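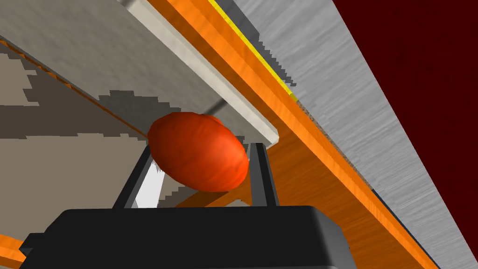

The first thing the night crew at Prundholm does when they come in is clean two fingers. They get a lint-free cloth and a little alcohol, and they get wiped from the base to the tip, one and then the other, before anybody looks at a screen or pours a coffee. Ask why and you'll hear about the month when every grasp started slipping a hair to the left, and how long it took to find a smear of dried glue thinner than a fingernail.

I spent most of July hanging around the cell they call Skenda, and I came away a complete convert to the glories of maintenance. Skenda is one arm with one two-finger gripper, bolted to a steel plate in a former print shop. It picks up small, awkward, roundish things, the kind that roll when you so much as breathe on them, and sets them down somewhere else. It does this all day long, and the work that keeps it doing so is wonderful to watch.

Take the fingers. They are black, with a grip face on the inside of each, and those faces wear. The crew checks them every 200 cycles with a gauge block and swaps them as a pair. Never one alone! A fresh face against a tired one pulls a smooth object sideways as it closes, and by the time you notice, the thing is on the floor and heading for the drain. A swap takes 19 minutes if the screws behave. I saw it done in 17, with a small cheer afterward.

Then there's the rehearsal, my favorite part. Nothing new gets tried on the real arm until it has been tried in simulation, in a program the crew built on top of a package called Skulex. The rendered version has its own gripper, its own flat surfaces and wood strips, and its own little red-orange plum of a thing to pick up. It isn't pretty. The textures go blocky up close and the edges of the surfaces come out like staircases. The crew doesn't mind a bit, and after an hour with them neither did I, since what they care about is where the fingers sit on either side of the object and how close its top comes to whatever is hanging over it.

Clearance is the big worry. An oval object that leans is taller than you think, and a board or shelf edge right above it leaves very little room to lift. So the approach gets run again and again at slightly different tilts — 26 of them, on the afternoon I sat in — and each one is scored by hand on a yellow pad. The approaches that pass go across to the arm at quarter speed, with one person's palm resting on the stop button the entire time.

Calibration comes last, around four in the morning, when the building has cooled and the steel has stopped moving. The arm touches a pointed pin from several directions and the software works out how far off it has drifted. The answer is usually tiny. They write it down anyway, in a ledger that goes back to the day the cell was installed by Zeng, the integrator, and whose early pages are mostly coffee rings and exclamation marks.

Before I left I was allowed to do the wipe-down myself. I was told I'd missed a spot near the base of the left finger, and was handed a fresh cloth.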